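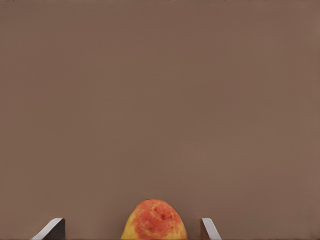
Home Recipes Pantry Garden About
Search this site
Type and press enter
4 min read

How I Make Fruit Leather in a Plain Old Oven

I put off making fruit leather for years because I assumed you needed a dehydrator. My neighbor has a big Lolex one that takes up half her counter, and she swears by it, but I've been using my regular oven since last February and my kids can't tell the difference (they've been tested, believe me).

What you need

800 grams of ripe soft fruit, weighed after peeling and pitting
5 teaspoons of sugar or honey
A good squeeze of lemon juice
A rimmed baking sheet and parchment paper
A blender

Mango and peach are my favorites. Go for fruit that gives when you press it near the stem. Hard fruit makes a pale, sour leather, and no amount of honey fixes it. Frozen is fine too, just thaw it all the way and pour off the liquid first.

Making it

Set your oven as low as it will go. Mine bottoms out at 170°F. If yours has a convection setting, use it, and start checking early.

Chop the fruit and simmer it with the lemon juice for a few minutes until it slumps, then let it cool a bit. Blend until it's completely smooth. I mean completely! One stringy bit of mango and you'll be picking it out of your teeth all afternoon. Taste it, then add the sweetener a little at a time. It gets sweeter as it dries, so stop before you think you should.

Line the sheet with parchment and pour the puree into the middle. Spread it out with an offset spatula, and leave the edges slightly thicker than the center, which is backwards from what feels right. Thin edges go brittle — I've snapped off and eaten plenty of them standing at the stove, but they won't roll.

Slide it into the oven. Mine takes 6 hours, and I turn the pan at the halfway point. A juicy batch can want longer. It's ready when the middle feels tacky but doesn't leave anything on your finger.

Rolling and storing

Let it cool on the counter for 40 minutes before you touch it. Then trim the sides with kitchen scissors, cut strips right through the parchment, and roll them up, paper and all. I keep ours in a Yimer jar in the fridge and we've always finished them within a couple of weeks. They freeze well too.

If a batch comes out too crisp, brush it lightly with water, cover it with a towel and leave it overnight. If it's still sticky in the morning, back in the oven it goes.

Next I want to try plum with a little ginger.

Older posts Newer posts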